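# Tag der offenen Tür in der Strickerei Tunell

Ikberg, 2026-06-16

Der Parkplatz war schon voll, als ich ankam, und ich musste den Wagen unten an der Böschung beim alten Freibad abstellen. Von dort läuft man einen ziemlich steilen Weg hoch, der auf der Karte wie eine Straße aussieht (ist er nicht, es ist ein Trampelpfad mit Geländer). Oben stand dann ein Zelt mit Kaffee und Streuselkuchen, und ich war sofort wieder versöhnt.

Ich wollte seit Jahren mal zu Tunell. Meine Tante hatte früher einen ganzen Schrank voll Unterhemden von denen, und ich habe lange gedacht, die Firma gäbe es gar nicht mehr. Gibt es aber! Sie machen Maschenware: Polohemden, Nachtwäsche, Babysachen, dazu Meterware für kleinere Schneidereien. Und einmal im Jahr machen sie die Tore auf.

## Die Führung

Man wurde am Eingang in Gruppen eingeteilt, wir waren 11 Leute, darunter ein Ehepaar mit Hund. Der Hund durfte nicht mit rein und hat draußen beim Kuchenzelt gewartet, vermutlich mit dem besten Programm von uns allen. Geführt hat uns Natalina De Luca, die in der Produktentwicklung arbeitet und so schnell redet, dass ich mit dem Mitschreiben nicht hinterhergekommen bin. Also bitte verzeiht, wenn unten etwas durcheinandergeht.

Los ging es im Garnlager. Es riecht da ein bisschen nach Pappe und ein bisschen wie in einem frisch bezogenen Bett, ich kann es nicht besser beschreiben. Die Baumwolle kommt zum größten Teil von Jafri, einer Spinnerei, mit der Tunell wohl schon ewig zusammenarbeitet. Frau De Luca hat uns Konen in die Hand gegeben, einmal gekämmte Baumwolle und einmal kardierte, und wir sollten mit geschlossenen Augen sagen, welche welche ist. Ich lag daneben. Der Herr neben mir auch, das war ein kleiner Trost.

Danach der Stricksaal, und der ist laut! Man bekommt Stöpsel, und trotzdem wummert es einem im Brustkorb. Die Rundstrickmaschinen sehen aus wie Karussells mit Garn obendrauf, und unten kommt ein Schlauch aus Stoff heraus, ganz langsam, aber eben ohne Pause. Ich hätte da eine Stunde stehen können. Eine Frau aus unserer Gruppe, die selbst zu Hause strickt, wollte wissen, was passiert, wenn eine Nadel bricht. Dann gibt es einen Längsstreifen im Stoff, wie eine Laufmasche in der Strumpfhose, und den sieht man am besten gegen das Licht. An der Wand hing dafür ein Stück Stoff mit genau so einem Fehler, schon ganz speckig vom vielen Anfassen.

Am meisten gelernt habe ich beim Thema Piqué. Ich trage seit der Schulzeit Polohemden und wusste nicht, dass diese kleinen Waben gestrickt werden, ich dachte, das wird irgendwie geprägt. Die Struktur entsteht durch sogenannte Fanghenkel, also Maschen, die auf der Nadel bleiben, während die nächste schon dazukommt. Dadurch zieht sich das Ganze ein wenig zusammen und bekommt dieses Körnige, leicht Raue. Glatter Jersey klebt im Sommer am Rücken, Piqué steht ein bisschen ab und lässt Luft durch.
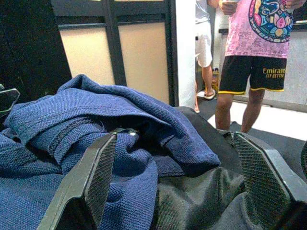

Dunkle Farben sind bei dieser Bindung übrigens die schwierigeren, hat Frau De Luca erzählt. Marineblau vor allem. In den Vertiefungen setzt sich jeder Fussel fest, und wenn die Färbung nicht gleichmäßig durchgeht, wirkt das Hemd an den Schultern nach einem Sommer ganz staubig. Sie waschen deshalb jede neue Farbpartie erst einmal als Muster, hängen sie auf und vergleichen sie mit einem ungewaschenen Stück. Auf links waschen, hat sie uns eingeschärft, und den Trockner weglassen. Ich habe schuldbewusst auf meine Schuhe geguckt.

Im Zuschnitt durften wir nur bis zur gelben Linie. Der Stoff muss vorher liegen und sich entspannen, das fand ich ein schönes Wort dafür. Er kommt ja unter Zug von der Rolle, und wer sofort schneidet, hat hinterher Hemden, die nach der ersten Wäsche zu kurz sind. Bei Tunell liegt er zwei Tage. Das Ehepaar mit dem Hund hat darüber ein bisschen diskutiert, sie meinte, das erkläre so einiges an seinen Hemden, er meinte, das liege an etwas anderem.

Die Näherei war mein Lieblingsraum, große Fenster nach Norden, Radio, Topfpflanzen auf jeder Fensterbank. Eine Näherin hat uns gezeigt, wie eine Polo-Knopfleiste entsteht. Zwei Streifen, einmal einschneiden, wenden, absteppen, und unten kommt das kleine Kästchen drauf. Bei ihr hat das so lange gedauert wie bei mir das Einfädeln. Ich habe mal eine solche Leiste an einem Schlafanzug versucht und weiß, wie schief das werden kann – der Schlafanzug ist heute Putzlappen.

## Plisora und der Werksverkauf

Neu im Programm ist ein Stoff namens Plisora, eine feine plissierte Maschenware, die sie für Röcke und Schals verkaufen wollen. Er fasst sich toll an, kühl und ein bisschen federnd. Ob ich ihn tragen würde, weiß ich nicht so recht, ich sehe in Plissee schnell aus wie ein Lampenschirm. Die Schals kommen im Dezember in den Laden, bis dahin gibt es nur Probestücke.

Der Werksverkauf ist in der ehemaligen Kantine, mit den alten Fliesen und der Essensausgabe als Kasse. Es gab zweite Wahl in Kisten, und man musste schon ein wenig wühlen und auch mal die Ellbogen benutzen. Ich bin mit drei Polohemden raus (eins davon mit einem Knopfloch, das ich noch aufschneiden muss) und mit einem Stück grauem Jersey, für das ich noch keinen Plan habe. Die Umkleide war ein Vorhang in der Ecke, und ich habe mit einer mir völlig fremden Frau über Ärmellängen verhandelt. Sie hatte recht, ich habe die kleinere Größe genommen.

## Falls ihr auch mal hinwollt

Die Führung dauert etwa drei Stunden, wenn man den Kaffee mitrechnet. Zieht bequeme Schuhe an, es geht viel über Betonboden und die Treppe zum Zuschnitt ist eng. Fotografieren ist bis auf den Stricksaal erlaubt. Bargeld mitnehmen, die Karte ging an der Kantinenkasse mal und mal nicht. Und parkt lieber gleich unten am Freibad, oben dreht man nur Runden und blockiert den Lieferhof.

Der Kuchen war am Nachmittag übrigens alle. Der Hund lag unter dem Tisch und schlief.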